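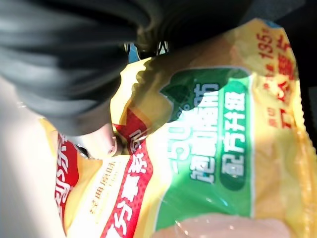 *Le sachet jaune vu depuis la caméra de poignet, doigts Flivby.*

J'avais promis de ne plus écrire sur les préhenseurs avant la rentrée. Et puis Mirjam Kälin m'a prêté en août une paire de doigts souples Flivby, avec la phrase qui me met toujours de mauvaise humeur : « tu vas voir, ça attrape tout ». J'ai entendu la même chose pour les ventouses, pour les doigts à effet nageoire et pour une espèce de poche remplie de café moulu que j'ai encore dans un tiroir.

Donc, les Flivby. Ce sont des doigts foncés assez trapus, terminés par des coussinets arrondis d'un rose un peu chirurgical. Ils se montent sur mon vieux bras Baumgartner à la place des mors parallèles d'origine, avec quatre vis et une platine d'adaptation qu'il a fallu relimer parce que les trous ne tombaient pas en face. La doc parle d'une « installation sans outil ». Passons.

Le contrôleur est un Ziro, le même que l'an dernier. Je n'ai rien changé côté logiciel, à part la consigne d'effort et l'ouverture maximale. Je tenais à comparer à conditions égales, vu que la moitié des démonstrations qu'on voit passer comparent un préhenseur neuf avec un réglage neuf à un préhenseur ancien avec un réglage bâclé.

## Pourquoi des sachets

Tout le monde teste avec des cubes, des balles et des gobelets. Un cube, mes mors d'origine le prennent très bien, merci. Un sachet de nouilles, c'est une autre affaire : l'emballage glisse et se plisse, et le contenu se déplace dès qu'on le soulève. Celui de la photo pèse 195 g d'après l'étiquette et annonce fièrement « -50% » à propos du gras des nouilles, ce qui m'a au moins donné quelque chose à lire pendant les calibrations.

Il a surtout un défaut précieux, il brille. Les reflets blancs mangent une partie des caractères dans le cartouche vert, et un détecteur un peu paresseux y voit des bords là où il n'y a que des plis. Le modèle de segmentation Giltimness, que j'utilise faute de mieux, m'a régulièrement proposé de saisir un reflet. J'ai fini par baisser l'exposition, puis par la remonter, parce que le doigt projetait alors une ombre que le modèle prenait pour un deuxième objet.

## Ce que ça donne

J'ai fait 400 tentatives avec chaque paire de doigts, sur plusieurs soirées, sachet posé à plat ou un peu de travers. Je compte comme réussie une prise qui tient pendant le transfert et la dépose, pas une prise qui décolle de deux centimètres avant de lâcher (j'en connais qui comptent ça).

Avec les coussinets souples, je suis à presque 75 % de réussite. Les mors d'origine font nettement moins bien quand ils arrivent sur le milieu du sachet, et à peu près pareil quand ils pincent la soudure du bord. C'est là que je deviens pénible : si on laisse le planificateur viser la soudure, l'avantage des Flivby fond. Une partie de ce qu'on vend comme de la « compliance » compense donc une mauvaise stratégie de saisie. Mirjam n'est pas d'accord. Elle dit que dans un vrai bac, la soudure est une fois sur deux cachée sous le sachet voisin, et je n'ai pas de bonne réponse à ça, n'ayant pas testé en vrac.

Les échecs se ressemblent beaucoup. Le premier coussinet arrive en contact, pousse le sachet au lieu de le serrer, et le second se referme sur un pli. L'effort mesuré par le Ziro est alors tout à fait normal. Pour le contrôleur, la prise est bonne. Il faut attendre la levée pour apprendre le contraire.

## La caméra de poignet, encore

Je l'aime et elle m'agace. À la distance de saisie, l'emballage occupe presque tout le champ, le doigt en mouvement en masque une bonne part dans un flou gris, et le reste est une affaire de reflets. Pour l'approche, très bien. Pour vérifier la prise, j'aurais besoin d'une vue de côté, que je n'ai pas, ou d'un capteur tactile, que je n'ai pas les moyens de m'offrir.

J'ai conservé 3 278 images de ces essais. J'en ai relu une partie à la main pour marquer l'instant du contact, et je me suis trompé assez souvent pour ne pas trop accabler le modèle.

## Je les garde ?

Pas à ce prix. Si mes sachets étaient la tâche principale, peut-être. Les coussinets marquent moins l'emballage, c'est un vrai point pour eux, et le changement de doigts est rapide une fois la platine corrigée. En revanche, je n'ai aucune idée de leur tenue dans la durée. L'un des deux commence déjà à pelucher sur l'arête et le fabricant ne donne pas de nombre de cycles.

Prochaine étape : les mêmes doigts, le même sachet, mais avec une lumière diffuse. Si le taux monte tout seul, il faudra admettre que je testais surtout ma lampe de bureau. Mirjam récupère son matériel à la fin du mois, il va falloir que je me dépêche.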